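From: Anneli Väisänen
To: Himstead shared workshop, members list
Subject: Re: Two-arm table, calibration and cup lifting

Members are asked to read the whole of this message before their next booking of the two-arm table. It replaces the notes circulated in July.

Deepak Sandhu wrote:

> The left arm now repeats its home position well, but the right
> arm drifts at the wrist when it reaches over the wooden platform.
> I have logged 239 lifts and the misses are nearly all on that
> side. Could the group agree on one set of vessels, and on who
> may change the wrist offsets? At present each of us is tuning
> against different cups.

The request is reasonable, and the following has been agreed with Santeri Harju, who maintains the controller software.

The standard set will consist of the navy mug, the clear glass mug with a foot, and the mint-green mug. Lift trials must use these and no others.

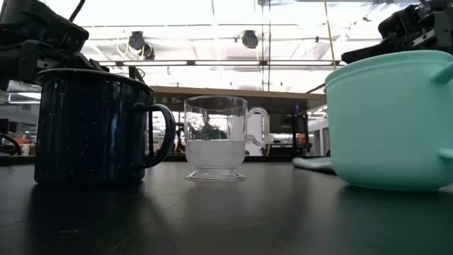 Wrist offsets may be changed only by Santeri or by me. Any member who finds an error larger than 3 mm should write to this list, giving the arm, the vessel and the version of the Ukosa control script in use. Please do not edit the offsets file on the shared laptop.

The fingertips are a separate matter. The stepped tips follow the Vasiliauskas drawing, revision 2, and spare sets will be printed on request. The tabletop is now scratched in the area where the grippers close, and the lower limit in the script should be raised before any trial at table height.

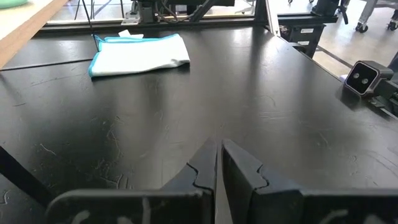
Gripper fingers, with the folded cloth and the stereo camera beyond them.

The stereo camera must not be moved on its bracket. If it is knocked, the calibration should be run again in full, at 11 poses for each arm, and the result saved under the operator's name.

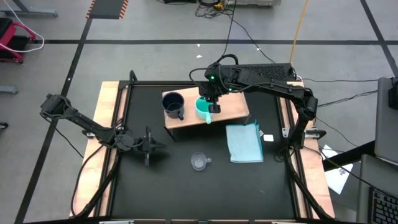 Members are further reminded to check the clamps on both sides of the wooden frame before powering the arms, and to keep the cables clear of the walkway. Frøydis Dalen has offered to bring a second pair of clamps from Terkstead. Until they are fitted, the speed setting is to remain at its present value.

Replies should go to the list and not to me alone.

Anneli Väisänen
Himstead shared workshop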